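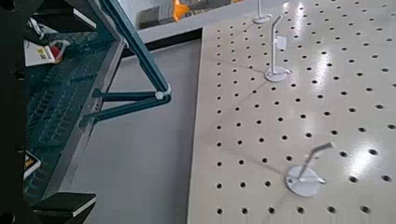

Round-based stands on a perforated table top.

Small finishing jobs: the bench, the wall and the brushes

2021-07-24
By the Clerkwood workshop desk

Most faults in a painted or varnished finish on small work come from the place where the work was done. Dust, poor light, a tin balanced on a stool and a wet part with nowhere to go will spoil a coat that was mixed and brushed correctly. The notes below cover a finishing corner in a garage, shed or spare room. They assume brush work on small items such as drawer fronts, box lids, turned handles and shelf brackets. Spraying has its own requirements and is left out.

Position

Choose a wall away from the door and away from any machine that makes dust. A window to one side is better than a window in front, which puts the worker's eyes into glare and hides thin patches. If the only window faces the bench, add a lamp at one end, set low, so that the light rakes across the surface. Runs and missed areas show up at once under raking light and hardly at all under a ceiling fitting.

Do not site the corner over a heater. Warm rising air carries lint, and water-based varnish skins before it has levelled.

Ventilation should be gentle. An open window across the room is usually enough for water-based products. For solvent-based products follow the tin, and keep the door open as well. A fan pointed at wet work does more harm than good.

Work surface

The top should be smooth, pale and easy to wipe. A pale top shows drips and loose bristles. Raw chipboard sheds and should be sealed or covered. Lining paper is a cheap cover, but tape it down on all four sides, or the first draught will lift a corner into the work.

A perforated top lets air reach the underside of a part and gives fixed points for pegs. It also lets drips through, so put a tray or an old sheet underneath. Perforated board sold for walls is often thin and will sag if used flat without support. Batten it every 225 mm and along all edges. Round the corners with a file before fitting.

Whatever the top is made of, keep one end clear for wet parts. Mark the clear end with a strip of tape. Tools put down beyond the tape go back on the wall.

Fixing perforated board to a wall

Hardboard and metal versions are both suitable. Hardboard is quieter and cheaper, and its holes wear with use. Metal costs more and the holes keep their shape. Either type needs a gap behind it for the hooks to turn into. A frame of planed batten gives the gap and something to screw to.

1. Cut battens for the full height at each side, plus one at every joint.
2. Find the pipes and cables before drilling. A cheap detector is adequate.
3. Fix the battens to the wall, packing behind them where the plaster is uneven.
4. Screw the board to the battens through its own holes, using washers. Do not overtighten hardboard.
5. Seal hardboard on both faces if the room is damp, and clear the holes with a nail while the paint is still soft.

Check the hole spacing before buying hooks. Metric and imperial boards look much the same in the packet, and hooks with two legs will fit only one of them. Hooks with a single leg will fit either provided that the hole diameter is right, but they swing. A dab of hot glue at the back stops the swing and can be peeled off later.

Square holes and round holes are also not interchangeable in every system. Take a hook to the shop, or buy board and hooks together.

Laying out the wall

Lay the board on the floor first and arrange the tools on it. Heavy items go low and near a batten. Anything used on every job goes between waist and eye height, on the side of the hand that uses it. Leave more space than seems necessary around each tool, enough for a gloved hand to close on the handle.

Put liquids on a shelf, never on a hook by a wire handle. A shelf at the side of the board with a raised front lip will hold bottles and tins. Labels face out. Write the opening date on the lid with a paint pen, as the label is usually the first thing to be covered by drips.

Outline drawing around tools is a matter of taste. It helps in a shared workshop. In a workshop with one user the layout tends to change too often for it to be worth the trouble.

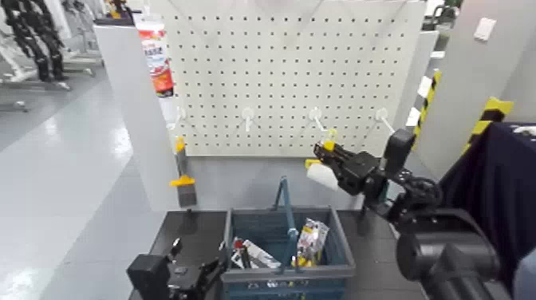
A reader in Pemari writes that brushes should never share a wall with abrasives. Sanding dust settles into dry bristles and comes out in the next coat, and no amount of flicking removes it all. The same reader keeps abrasives in a lidded box on the other side of the room and brushes in a shallow cupboard with a door.

The point is a fair one. Where there is no room for a cupboard, a paper sleeve folded round the bristles and held with a rubber band does the same work. The sleeve also keeps the bristles straight.

Brush care

A brush for clear finish should be kept for clear finish. Once it has been in colour there will be pigment in the heel, whatever the cleaner claims. Mark the handles.

Before first use, work the bristles against a dry palm and pull out what comes loose. Then wet the brush with water or thinner, according to the finish, and squeeze it out. A primed brush loads more evenly and is easier to clean, with less finish drying near the ferrule.

Dip to a third of the bristle length. Press against the inside of the pot and do not drag across the rim, which makes bubbles.

To clean after water-based finish:

- Wipe off the surplus on newspaper.
- Wash in lukewarm water with washing-up liquid, working from heel to tip.
- Rinse until no milkiness remains, then rinse once more.
- Comb the bristles and hang the brush with the tips down.

After oil-based finish, use two jars of white spirit, the first for the bulk and the second for the rest, and finish with soap and water. Let the first jar stand for a few days. The solids sink and the clear spirit can be poured off and used again. The sludge goes to the household waste site.

Drying a brush on its handle end, bristles up, lets water run into the ferrule. The glue softens and, with wooden handles, the wood swells and splits the paint at the neck. Lying it flat is acceptable if it is turned.

Rags

Rags with linseed or other drying oil on them can heat up and catch fire if left in a heap. Spread them singly outdoors until stiff, or put them in a metal tin filled with water and close the lid. This applies to paper towel as well. Do it before the brushes are cleaned.

Sanding for finish

For softwood and most manufactured board, begin at 80 only if there are planer marks or old paint to remove. Otherwise begin at 100. Work with the grain and do not skip grades on the way up. Between coats a fine grey pad is enough. The aim is to knock back nibs and dull the shine.

Vacuum the part, then wipe with a cloth just damp with water or white spirit, matching the finish. Tack cloths are effective with oil-based products. Some leave a residue which makes water-based varnish pull into small craters, so test one on an offcut.

Do all the sanding in one session and all the coating in another, with an interval for the air to settle. Sweeping the floor counts as sanding in this respect. Damp mop instead.

Holding wet parts

Support each part on as little as possible. For flat panels, use four screws driven through scraps of ply, points up and blunted. Coat the back first, turn the panel on to the points, and coat the face. The marks on the back are small and can be touched in.

Turned handles are best held by their own fixing hole, on a length of threaded rod or a dowel set in a heavy base. Test the base for stability with the part on it, dry, before opening the tin. Knobs with a blind hole can be pushed on to a cocktail stick wrapped with masking tape.

Small hooks and brackets may be hung on thin wire. Allow clear space all round, as hanging parts turn.

Record keeping

Tape a card inside the cupboard door or at the end of the shelf. Enter the product, the number of coats, the room conditions and the interval between coats. Our own card has reached line 49 and has settled several arguments about whether a third coat was worth applying. It usually was not, except on shelves that carry cups.

Decanted finish should be labelled with the full name of the product and its thinner. Do not use drinks bottles.

Reader comments (4)

Anonymous
Agree on the hole spacing. I bought a set of hooks in May and every two-legged one was useless on my board. Ended up enlarging the holes with a drill, which works on hardboard but makes the hooks droop.

Shedbound
What do you use to seal the hardboard? I had thinned emulsion on mine and it came up furry.

Clerkwood workshop desk
Emulsion raises the surface. Use a solvent-based primer or a shellac sealer for the first coat, rub down lightly, then emulsion if you want it.

Anonymous
You could mention that old baking racks do well for flat panels if you put a drop of candle wax on the wires first. Mine are used for nothing else and live under the bench.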